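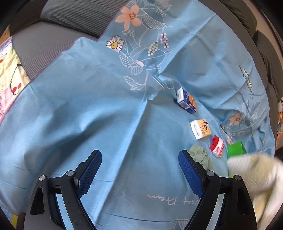

Which part of the software took most of the effort this period?
The grasp planner on deformable surfaces. Segmentation was close to the agreed target when the period opened, so Linnea Tangen moved across to planning in January.

Progress report to Zostex, work package 2: perception and grasp planning

1. Perception
The segmentation model was retrained on 3,000 labelled views of household items on patterned and creased fabric. Printed flowers and lettering had been a steady source of false objects. The new model checks each mask against the depth estimate and drops any region with no measurable height above the cloth. Folds still pass this check when they are high enough, and a ridge in a sheet can be reported as an object. Teodoro Espiritu is testing a second check based on edge continuity.

2. Planning
The planner now takes the finger opening as a continuous value – the earlier version used three fixed widths. For soft items it closes to a set fraction of the estimated width and holds there. Small cartons and other stiff items keep the old force limit. Planning time per grasp is 150 ms on the Nuletti board, within the limit in the agreement.

3. Tooling
The replay tool reads all 797 recorded episodes without manual repair. Timestamps from the two finger encoders had drifted against the video, and Siv Blomqvist has corrected this in the import step. Old exports should be regenerated before use.
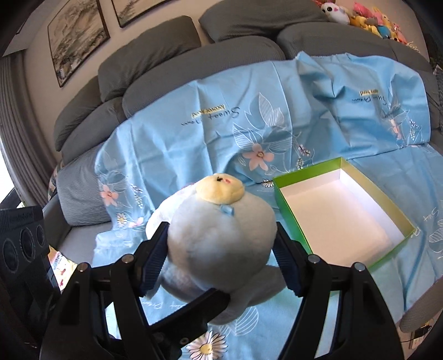
How does the planner estimate the width of a plush toy?
It fits an ellipse to the mask at the height of the planned contact and scales the result by depth. Long pile makes the estimate too large, so a correction is applied for items classed as soft.

4. Open points
Placing a soft item into an open box is planned but not yet scored. The box detector needs at least two visible walls and loses its pose when a finger covers a corner. Remedios Zabala has proposed holding the last good pose for 30 video frames.

The licence for the Gimis simulator must be renewed before the next period. Costs are within budget – see annex B.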